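Hallia Tool Library and Home Repair Program
Progress Report to the Osei Fund
Submitted by Adjoa Dramani, Program Manager
January 18, 2021

Summary

This report covers the second period of the grant. The Osei Fund's support has allowed Hallia to continue lending boxed household tool sets to residents of Udby and Pitden and to improve the way returned sets are checked before they go out again. Loans for the period came to 382, compared with 341 in the previous period. The increase came mostly from Pitden, where lending began in November.

Lending activity

Each borrower receives one closed toolbox with a printed contents card. The most frequent uses reported on return slips were furniture assembly, loose door hardware and hanging shelves. Requests for power tools continue to be declined, as these fall outside the terms of the grant.

At the close of the period, 22 sets were in service. Two older boxes with broken latches have been withdrawn and their contents kept as spares. The Pitden shelf was short of sets on several occasions, and we have moved part of the Udby stock there until spring.

Staffing and training

One part-time position remains funded under the grant. Training on the revised return procedure was given at both locations, and 17 people have completed it. A short refresher is planned for new helpers at Udby.

Returns and repacking

The review of the previous period found that incomplete sets were the most common complaint from borrowers. Small items were often returned in the wrong compartment or left in the bottom of a bag, and a box that closed properly was assumed to be full. Under the revised procedure, the box is opened on the table and its contents are compared with the card. The tape measure, pliers and hammer belong in the molded recesses of the lid, where a gap is easy to notice. The screwdrivers and the roll of electrical tape are laid out beside the box and checked before the base is packed.
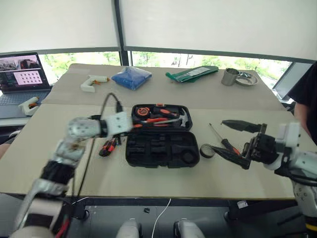 Complaints about missing items have fallen since the procedure was introduced. Repacking does take longer than we had budgeted for, particularly after weekends, and returned boxes sometimes wait until the following day. We are revising the contents card so that the order of items follows the layout of the box.

Budget

Spending is within the approved total. A small underspend on transport has been set against replacement screwdrivers and new latches. No change to the budget lines is requested.

Next period

Work will continue on the revised card and on a shared loan record for the two locations. We also ask the Fund to confirm whether the reporting form used for this period should be used again for the final report.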